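Gallery: Sorting Out the Long Room at Vutomura
Posted 28/07/2025 by Elsa Nordin

Home / News / Gallery

Welcome to the summer gallery, and thank you for waiting for it. I had meant to put this page up much sooner, but then we had the boiler people in, and after that I went to my sister's for longer than planned, and you know how a thing slides once it has slid a little. Anyway, it's up now, and I've written more than I usually do, so get yourself a cup of something first.

Most of you know the long room at Vutomura, even if you only know it as the place where you leave your coat. We've had it for 18 years, and in all that time it has been used for pretty much everything: packing orders, mending chairs, birthday cake, the winter swap, and (for one whole spring) drying somebody's tent. What it has hardly ever been is tidy. Things come in on a Monday-ish sort of impulse and then settle. A box gets put down "just for now" and the next time you look it has three other boxes on top of it and a sweater.

So in the spring Olga Segura and I sat down and agreed that the small things had to be dealt with first. Big things are easy, in a way, as you can see them and you either want them or you don't. The small things are where the hours go: bottles, caps, clips, little jars, odd lids, sample pots, the bits that come with other bits. Gearóid Tierney keeps the stock list, and when he added up everything small that was on it he came to 882 items, which made all of us go rather quiet. He was very cheerful about it, I must say!

How the table works

We do the sorting at a table in the open part of the room, with enough floor around it that you can get at it from any side. I'm very fond of a plain table for this kind of work. You can find a tiny thing on a plain surface in a second, and on a patterned cloth you can hunt for it all afternoon (I speak as the owner of several patterned cloths).

The method is Olga's, more or less. Small things get handled one at a time. You pick one up, you decide where it's going, and you put it there before you touch the next. It sounds slow, and for the first half hour it is slow, and then you get into the swing of it and hardly notice the time. The trays take whatever needs to stand or lie in its own spot, and the bins take whatever can be jumbled in together. If you can't decide, there's a third pile which I'm not going to say much about, except that we are working on it.

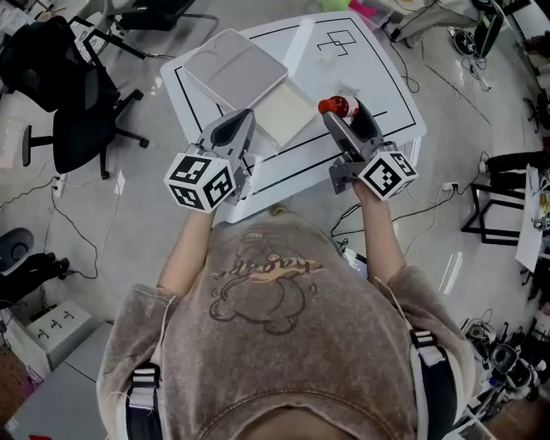 One at a time: the little bottle with the red cap, held at the white table, with the tray and the cream bin close by.

I like this one a lot. It's the bottle that does it for me, that one bright bit of red with so much white and gray around it, and you'll see the tray has got itself tipped up against the bin, which is exactly how trays behave at our table too often for me to keep straightening them. And do look at the T-shirt! A big round cartoon bear sort of fellow with lettering over his head. I've been asked where it came from and I'm afraid I have no idea.

A word on the trays and bins

Several people have asked about these, so I'll put it all in one place and then I can point you back to it.

The molded trays are the best thing we've brought in for years. Gayan Liyanage was the one who pushed for them, and I was against it, and I'd like it recorded that I have come around completely. The dips keep the little things from rolling, and if you have ever chased a bottle across a floor on your hands and knees you'll understand what a comfort that is. They rinse off well and they stack well, as long as you stack them the same way up, which I don't always.

The bins came from Ostulik, 5 of them to begin with, and we have already talked about ordering more. Gayan thinks they should all be the same color so they look smart on the shelf. Olga would like a different color for each kind of thing. I can see it both ways and have been no help to either of them. The open tops are good for sorting and less good for dust, so anything that's going to sit for a while gets a cloth laid over it at the end of the day.

Labels are still being argued over. We had handwritten ones, and mine were judged hard to read. Agata Mancuso has beautiful round handwriting, the kind you used to see on jam, and she has kindly offered to redo the lot. Until she has, please ask before you move a bin, even if you're sure you know what it is.

About the floor and the chairs

The chairs are the black ones on wheels that you'll remember from the old office. They're comfortable and they travel. You sit down beside the table and half an hour later you're somewhere near the door. A lot of us prefer to sort standing up, which is kinder to the shoulders if the table's the right height for you, and then the chairs get pushed off to one side where they wait for coffee time.

Please do watch your feet for the cables when you come in. They run across the shiny part of the floor, and it's easy to forget about them when your arms are full. Gearóid has a plan for clipping them along the wall, and he has drawn it for me twice, and it's a good plan. It's on the list for August along with the high shelves and the window that sticks.

Where we've got to

Farther along than I expected! The bottles and small jars are nearly done. The lids are done, apart from the ones that don't belong to anything, and there are an astonishing number of those. The clips and fasteners have gone to Agata's corner, where she's been putting them by size in an old Ortuño biscuit tin that she won't hear a word against. The paper goods haven't been started. I have been walking past them with my eyes on the ceiling.

If you've got a spare morning and you like this sort of quiet, fiddly work, come and join in. We stop for coffee around the middle of it and Olga usually brings the cardamom buns from Buvik, which are reason enough to come if the lids don't tempt you. There's no need to book. We only ask that you come with empty pockets, so to speak, as we had a lovely visitor in June who very generously brought us two more bags of small things.

Thank you to everyone who has stood at that table so far, and to Gearóid for the list, and to Gayan for not saying "I told you so" about the trays (he did say it, once, very nicely).

The next round will be the paper goods and the drawer under the window. Write to me or leave a note in the tray by the door if you'd like to be told when it is.

Elsa

Filed under: Long room, Sorting, Summer
Comments (3)
Older: The winter swap
Back to all galleries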